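Table linen, and how to keep it decent

Most of the cloths in our kitchen are plain cotton, bought as remnants from Drurlow and hemmed at home. They get used daily, so what follows is for cloths that work for a living. The good damask one from my aunt is another matter and goes to the cleaner's.

## Washing

Wash cotton and polycotton at 40. Shake crumbs off outdoors first or they end up in the filter. Fill the drum three-quarters full at most. A packed drum gives you creases that no iron will shift, and the detergent stays in the folds.

New coloured cloths go through on their own the first time, and the second time as well if they are dark green, red or navy. Put an old white hankie in with them. If it comes out tinted, keep washing the cloth separately.

Leave fabric softener out altogether. It coats the fibres, and a napkin washed in it pushes water about the table without taking any up.

## Stains

Treat them the same day if you can.

- **Butter, bacon fat, mayonnaise:** washing-up liquid, neat, rubbed in with a fingertip. Leave for 15 minutes, then wash as usual.
- **Tomato and ketchup:** scrape off, rinse from the back with cold water, then washing-up liquid.
- **Tea and coffee:** cold water straight away, then soak in oxygen bleach (check the care label).
- **Candle wax:** let it set hard, lift it with a blunt knife, then iron the rest out through brown paper.
- **Egg:** cold water only until it has gone. Hot water sets it.

Don't tumble dry anything until you are sure the mark is out.

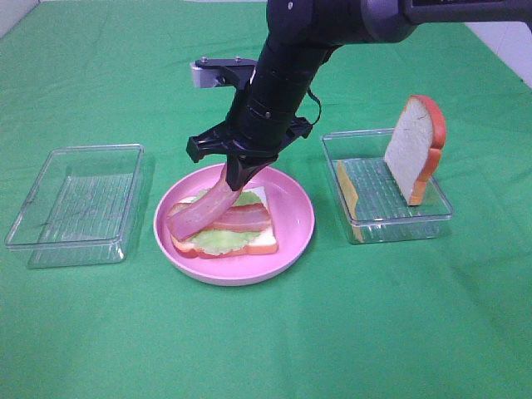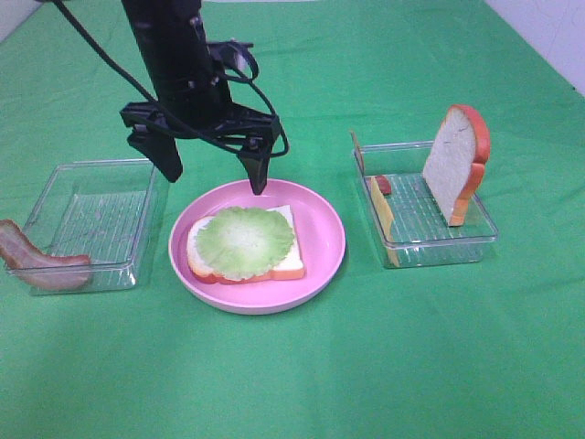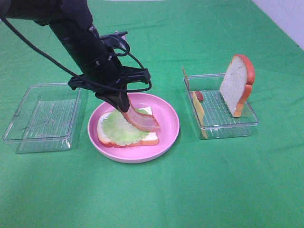 Creases are mostly made in the ten minutes after the machine stops. Take the cloth out at once, hold it by two corners and snap it hard, then hang it over two lines so that the fold is wide. Iron while it is still slightly damp, on the wrong side if it is coloured. If you haven't time to iron, smooth it flat on the table by hand and leave it overnight. Soft wrinkles like the ones in the green cloth don't matter much for a sandwich lunch, but they will tip a narrow glass, so go over the cloth again before company comes.

## Storing

Roll long cloths round a cardboard tube. Kwan-ho Chow at Billgate gave me 4 of these from the ends of fabric bolts and they have lasted for years. If you must fold, fold in a different place each time, as the thread wears through along a permanent crease.

Never put starched linen away for the winter. Wash the starch out and leave the ironing until March, or whenever you next need it.

A sheet of plain tissue between cloths stops dark colours marking pale ones.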